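Hison Foldaway Clothes Airer review

We use cookies to remember your settings and to see which pages are read. Accept all | Manage choices

The Hison is a three-tier airer with a steel frame and plastic joints. It costs £40, folds to the depth of a coat and gives you 12 metres of hanging rail. I have had one up in the back bedroom since October, and it has been used for most of the washing in a house of four.

It comes ready built apart from the feet. These push on and need a firm shove, and one of mine went on crooked the first time. The instructions are a single sheet of drawings, which was enough.

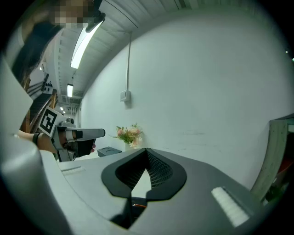
Putting it up

The legs open outwards and lock with a click. The shelves then drop down one at a time, starting from the bottom. I can do it with one hand if the floor is clear. Folding it away is slower, as the top shelf has a small catch on each side and both have to be pressed together.

At full width it measures 131 cm, so check your space before you buy. In our house it fits between the bed and the window with enough room to walk past sideways. The wheels are fine on floorboards and poor on carpet.

Drying

A full load of shirts and underwear goes on without any doubling up. Hung on a Wednesday evening with the window open a crack, cotton shirts were ready to iron by breakfast. Jeans and towels took a day longer. The bottom shelf is the slow one – it sits close to the floor and the air hardly moves there – so I keep it for socks and thin things.

Double sheets are awkward. You can lay one over the top tier, but it covers everything below and the whole lot stays damp. I still use the banister for sheets. 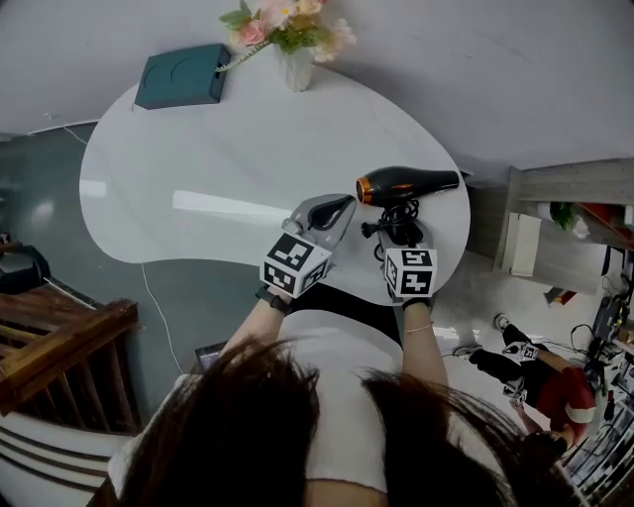

Pascal Ackermann wrote in to say that he has had the same airer for two winters and takes the middle shelf out completely for sheets, folding them in four over the top rails. He also said that the white coating on his had started to chip near the hinges, though he had seen no rust marks on clothes.

Mine has not chipped yet. I did try his idea with the shelf and it helps, although getting it back in takes some patience.

Compared with the others

The Doler is cheaper and lighter, but it leans when one side is loaded and the rails bend under wet jeans. The Teuber is better made than either, with thicker rails and proper rubber feet. It is also a good deal heavier, and I would not want to carry it upstairs every week.

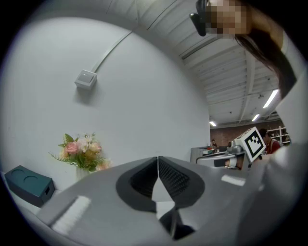
Spare feet and catches for the Hison can be ordered from the maker, and mine came in 6 days. The rails cannot be replaced on their own, so a bent one means living with it or buying a new shelf.

I would buy it again for a small house with no garden. If you mostly wash bedding, get the Teuber.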